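Durside Parents Board > Learning at Home > Spelling: daily practice or one big session?

mapleandrye
My son is in second grade and gets 36 words every two weeks. The teacher says to practice at home but doesn't say how. Right now we do all of them the night before the test and it ends in tears. Do you split them up? If so, how many a night?

kettle_hill
Split them. We do nine a night over four nights, then go back over the misses. Ten minutes, then stop even if it's going well. My daughter went from missing half to missing one or two.

Eduardo Dizon
I'd look at the list before worrying about the schedule. If it's sorted by pattern (rain, train, paint) you can teach the pattern and most of the words come along with it. If it's a random list tied to whatever book they're reading, you have to drill, and short sessions work better for that.

mapleandrye
It's mixed. The first half is patterns and the rest is words like "because" and "friend."

tobyjug7
I'll disagree with everyone. We quit practicing at home. He reads a lot and his spelling came up by itself over the year. The weekly test measures who crammed.

kettle_hill
That works for kids who read a lot. Mine doesn't pick up spelling from reading at all. She reads well above grade and still wrote "sed" for "said" until I made her practice it.

Eduardo Dizon
Same with my older one. Reading only asks you to recognize the word. Spelling it means producing every letter in order, and some kids need to be taught that part.

northporch
Has anyone used the Zestlow app? It's $3 a month and claims 1,000 words by grade level.

tobyjug7
We had it. Too many badges. He learned to guess from the letter choices and couldn't write the same words on paper.

kettle_hill
Agree on that one. Anything where the letters are already picked out for them is easier than the test. I'd rather use paper or loose letters, with a few extra letters mixed in.

mapleandrye
Loose letters might help, since handwriting is half the fight. What do you keep them in? Ours end up under the couch.

northporch
A shallow tray with a raised rim. Put it in the middle of the table with only the letters you need and leave the rest in the box.

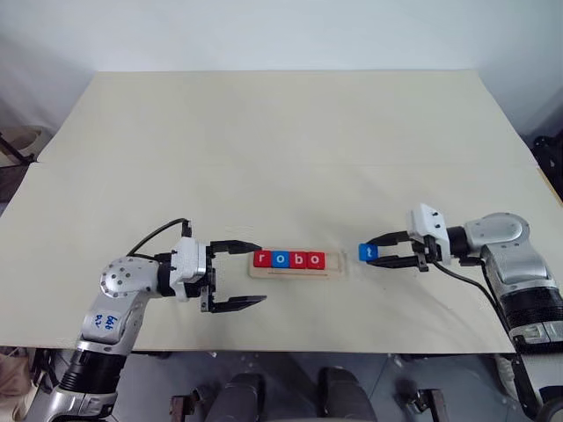 Eduardo Dizon
Go to paper by the third night, though. The test is written, and a kid who has only moved letters will be slow with a pencil.

mapleandrye
OK. Letters for two nights, paper for two, patterns first. The next test is 12th April so I'll start with the new list tonight.

tobyjug7
Let us know the score. I still think he'd get there without it.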